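Counting Doors in Dostgate

The planner who ran the Dostgate frontage survey asked to be identified only by her job. She works on contract for the borough, the survey is still going through review, and she did not want her name attached to figures that may be revised. We spoke for most of an afternoon in June, first at her office and then on foot.

Dostgate is the old quarter between the rail cut and the river. It has narrow streets, a few stairways too steep for deliveries, and a large number of ground-floor rooms that were workshops until fairly recently. The survey set out to record what each of those rooms is used for now.
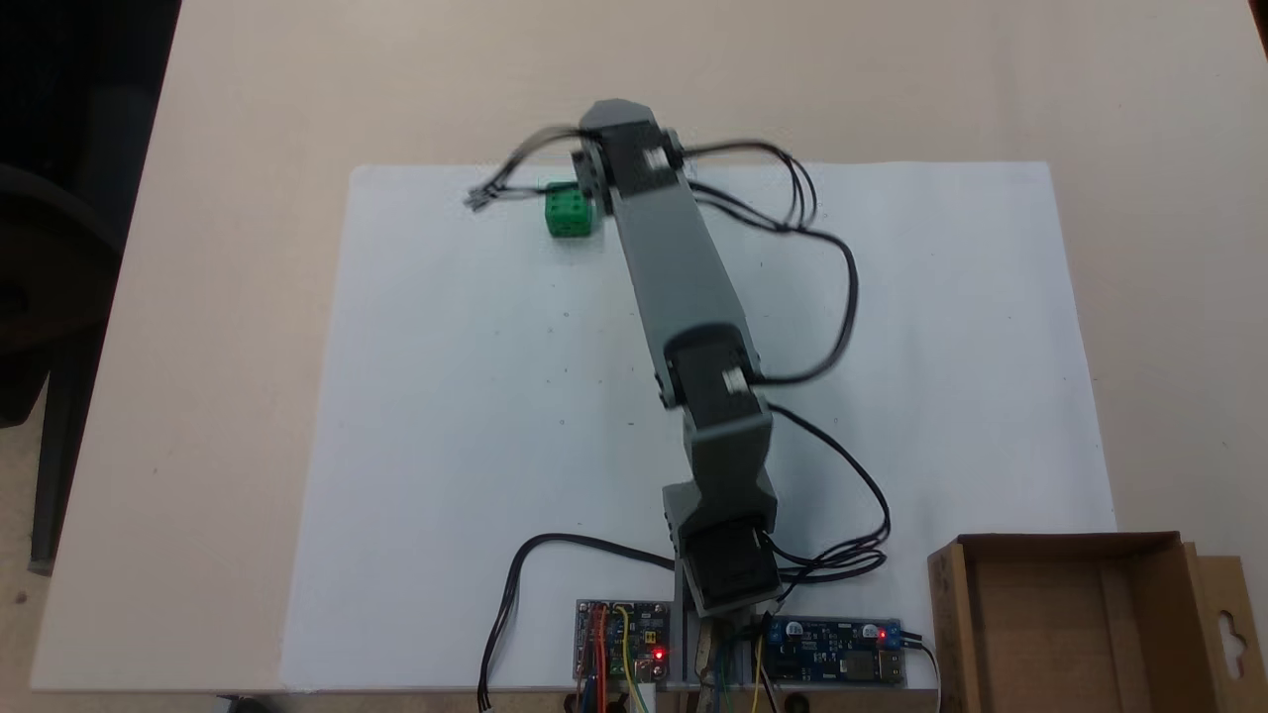
By Prosberg
Staff writer, streets and housing

The method was simple. Two people walked every street in the quarter and logged each door that opened directly onto the sidewalk. They ended with 1,352 doors. Each was assigned a use: home, short-term rental, food and drink, retail, workshop, storage, or unknown.

"Unknown was the category we fought over," she said. "A closed shutter at ten in the morning tells you very little. We went back at noon and again after six. If it was shut all three times, it stayed unknown, and we left it that way in the tables."

The final count of unknowns was 278. She considers that number the most useful one in the report, though it has drawn the least comment. Press coverage has gone almost entirely to short-term rentals.

"People want the rental figure because they have an opinion about it already," she said. "The shutters are harder. Some are storage for a restaurant two streets over. Some belong to estates where the heirs haven't settled. You can't write one rule that covers both."

The rental figure has its own problems. The team treated a key box on the wall as evidence of short-term use, then found that home care agencies use the same boxes. They rechecked every door logged on that basis and moved 69 of them back to the home category.

I asked whether the quarter had changed as much as residents say it has. She was careful with the answer. The previous survey used a different boundary and counted buildings, so the two sets can't be laid side by side. What she can compare is the list of licensed workshops, and that list is shorter at each renewal.

"On Cuautle Street there were nine on the last list," she said. "Two upholsterers, a man who rewound motors, a frame shop, a few others. I could find four. One of the four was moving out the week we did the block."

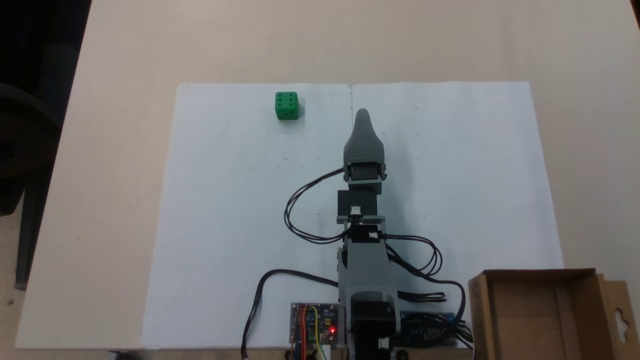 "The rooms don't stay empty for long on that street," she went on. "They're small, they're at grade, and they have water. That suits a coffee counter very well. It suits a motor shop too, but the motor shop can't pay the same rent per square foot."

The largest single owner in the survey area is Mandix, a property company that bought several connected buildings near the lower stairs. Its ground floors are all let, mostly to food businesses, and the facades have been cleaned and repainted in a narrow range of colors. She had no complaint about the work itself. The drains were replaced, and the wiring was brought up to code.

"The building is in better shape than it was," she said. "I have to record that, and I did. My concern is with the lease terms. They're short, and a short lease selects for a certain kind of tenant. Anyone with heavy equipment is out, since moving a press costs more than a year of rent."

She has proposed a separate use class for workshops under a set floor area, with longer minimum leases and a noise allowance until 7 p.m. The draft also asks for delivery hours on the two streets wide enough for a van. Neither measure has a date for a vote.

We walked the route from the rail cut down to the river, which takes around half an hour if you don't stop. She stopped often, mostly to check door numbers against a printed sheet. Several had been repainted or removed, and on one block the numbers ran in both directions -- a leftover, she said, from when two streets were joined under one name.

"Half the errors in the first pass came from numbering," she said. "We ended up locating doors by distance from the corner. It's slower, but the corner doesn't move."

The second pass is planned for the winter, when fewer visitors are in town and the terraces are packed away. She expects some doors logged as food and drink to be closed for the season, and the form now has a box for that.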